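The Bag That Will Outlive Your Good Intentions

There is a drawer in my kitchen in Findton that no longer closes. It holds plastic bags, most of them folded into other plastic bags, and on top of those sit five cotton totes I don't remember agreeing to own. One came from a bank. Another was handed to me at a furniture sale by a company called Baumgartner, with its name printed large enough to read from across a parking lot.

I bring up the drawer because Findton's new bag rule turns two this October, and the town is very pleased with itself. The rule did away with the thin checkout bag. In its place shoppers may buy a thicker one, stamped "reusable," for a small fee. The town's newsletter says the old bags have all but vanished from local stores. I believe it. They were banned. What I'd like to know is what people are doing with the new ones, and on that the newsletter has nothing to say.

So on a Tuesday I stood outside the Dreltau supermarket on the east side for most of an afternoon and counted. Of the 80 shoppers I watched come out with bags, more than half were carrying thick plastic ones that looked fresh off the rack, still creased along the folds. I am one person with a notebook and this is not science. But it's one afternoon more than the town seems to have spent on the question. 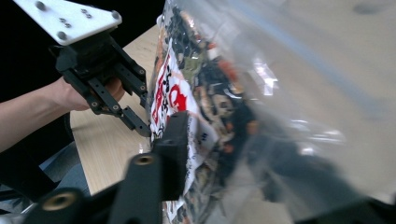

A plastic bag, still the default carrier in many homes.

The trouble with the word "reusable" is that it describes a possibility. A paper plate is reusable if you are careful with it. The thick bag uses more plastic than the thin one it replaced, and it has to go back to the store again and again before it comes out ahead. If it goes home, holds one load of groceries and then lines the bathroom trash can, we have swapped a flimsy piece of garbage for a sturdy one and paid for the privilege.

Cotton is a harder case, and its fans don't like to hear it. Growing the stuff takes land and a great deal of water. Estimates of how many trips a tote must make to earn its keep are all over the place, depending on who did the math and what they chose to leave out. I've seen low guesses and I've seen ones that would require me to shop daily well into old age. The bank's bag has been out of my drawer twice.

Then there are the firms that smell money in all this. Ultik sells a folding shopping bag that its brochure promises is good for 1000 trips. I asked how that was tested. The reply, which took three weeks, told me the bag had survived 927 lifts on a machine and that the number had been "rounded for clarity." Rounded up, naturally. No machine, so far as I could learn, left the bag in a hot car or put a leaking carton of chicken in it.

None of this makes me miss the old bags, which hung in the trees along the creek road all winter. The creek road does look better. If litter was the goal, the town can say so and take its bow. But the rule was sold to us as a way to use less plastic, and over two years no one has published a figure for how much plastic goes out the door by weight. The stores surely know what they order. They could be asked.

Meanwhile the cheapest fix gets no ribbon cutting. It's the bag you already have, ugly logo and all, kept by the front door where you might trip on it. I have moved mine there. Last week I still forgot it, and bought another.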